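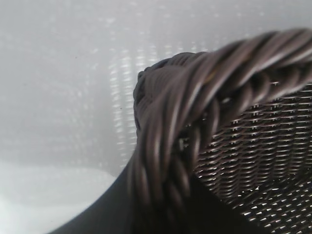
10 April 2020
Posted by Siiri Keskinen to the Matubbar Family Carers list

Hi Dzintra,

You wrote:

> Mum has had the same worker from Gosine for mornings since December.
> They now want to send two different people on alternate days and can't
> say who until the night before. Can we refuse? And do we still pay if
> we cancel? Her block is 2 hours.
> Dzintra Ots

You can refuse a particular worker, but check your service agreement before you do. Ours with Gosine says they must offer a replacement within the same day, and if we turn that one down as well it counts as our cancellation. With less than 15 hours' notice we pay for the full block. With more notice there is no charge.

When this came up for Dad I rang the office and asked for the rostering coordinator, Mariann Oláh. She moved his visit 20 minutes later and we kept his regular worker four days out of five. It might be harder over Easter.

Write out your mum's morning routine on one page and leave it on the fridge. Include tablets, which side she gets out of bed, and how she has her tea. The new person read ours before she took her coat off.

Yung-ching Chou moved her father to Prasuleo last year and may be able to tell you how they handle relief staff. I don't know their rates.

Siiri

Matubbar Family Carers | Contact the list owner: Merja Mustonen | © 2020 | Back to top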